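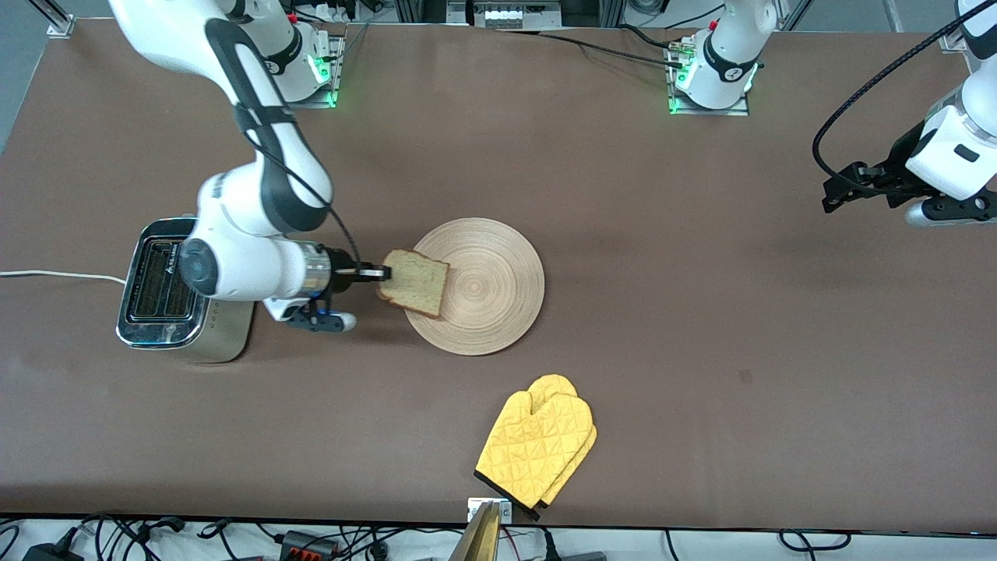
The arms went in at the Zullton kitchen in April, and people keep asking me what has changed for those of us who do breakfasts there. I have worked the early shift for Colongate for long enough to remember doing all of it by hand, 200 covers on a normal morning and 800 when there is a conference on. The first job they gave the new setup was toast. One arm takes a slice in two thin metal fingers and brings it to a wooden plate beside the toaster, and the oven mitts are still on the table for whoever is working next to it. I like that they kept the mitts.

My own hours are the same. What I do in them is different. I used to stand at the toasters from the start of service and talk to whoever was on eggs. Now I load bread, clear crumbs, wipe down the table and press the stop button when a slice goes somewhere it shouldn't. The training was 2 mornings at the Dundden site and a booklet, and most of what I know I picked up afterwards from watching.

Two people on our shift moved over to the Pereyra building when the rota was redrawn. They were asked, and both said yes, but the break room is quieter and I notice it. The rest of us got a small rise for the extra duties – less than we wanted.

My wrists are better. I should put that down as well, as I complained about them for years. The slow part is waiting. It does things at its own speed, and when there is a queue I still want to reach over and do it myself, which we are not allowed to do while it is running.

We have a meeting about the evening shift next month. I will write again after that.

July 15, 2019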